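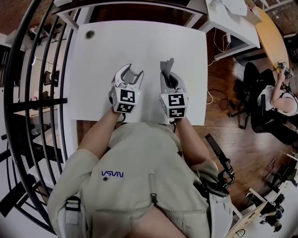 Beige jacket with a full-length front zip.

How to get a stiff jacket zip running again

I have a soft spot for old zip-up jackets, and old jackets mean stubborn zips. Mine had got so bad I was pulling it on over my head like a jumper, which did the seams no good at all. Fixing it took me 12 minutes and cost nothing.

You'll need a graphite pencil, an old toothbrush, a bit of mild soap and a cotton bud.

1. Brush the teeth first, both sides, top to bottom. You'd be amazed how much fluff comes out (mine was mostly dog).

2. Wipe with soapy water, then a clean damp cloth. Leave it to dry properly – I hang mine over a chair overnight.

3. Metal teeth: rub the pencil along them, inside and out. Plastic teeth: dab on a little soap with the cotton bud instead, as pencil leaves marks on pale fabric.

4. Move the slider up and down 2 or 3 cm at a time. Don't yank it!

If the teeth part again behind the slider, it has probably worn loose. Squeeze each side very gently with pliers, then try it. I cracked one by being impatient and had to order a new slider from Stosow, who charged me 70p plus postage.

Always do the zip up before the jacket goes in the wash, too. I forget every other time.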